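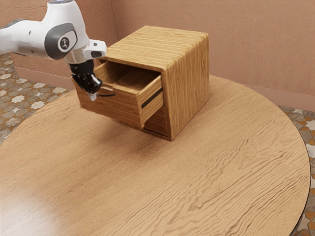
Lurkilden release adds contact-aware planning for drawers and cabinets

Floltach has released version 3 of Lurkilden, its motion planning and control package for robot arms. The main change is a planner that treats drawers and other sliding parts as constrained joints during contact, where earlier versions handled them as fixed obstacles once the gripper had closed in.

The new planner samples grasp and push poses along the rim of a drawer front, then solves for an arm trajectory that keeps the fingertips within a set tolerance of the sliding axis. If the estimated axis drifts, the controller replans from the current joint state. Floltach lists a control rate of 500 Hz in simulation.

Perception is handled by a separate module, Zedutero, which estimates the drawer axis and travel from depth input. It can be turned off and replaced with ground-truth poses, a setting the company recommends for debugging the controller on its own.

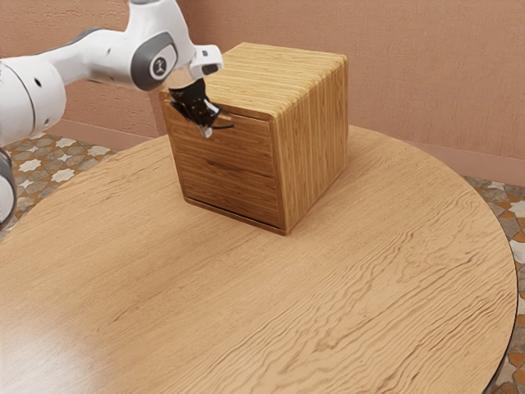
Simulated arm with its gripper at the upper drawer of a two-drawer cabinet.

The release ships with Lumanlan, a set of 600 simulated tabletop tasks. Of these, 480 are marked for training and the rest are held out for testing. Object pose, drawer position and friction are randomized at load time, and a seed file is included so that runs can be repeated.

"Most of our failed runs were planning failures at first contact – the arm reached the rim and then had no valid path along the axis," said Manaia Stubbs, who leads the planning team at Floltach. "The logs now separate those from perception errors."

Configuration files from version 2 need to be converted before use. A command-line converter is included. Support for hinged doors is still experimental and is disabled by default. The next update is planned for February.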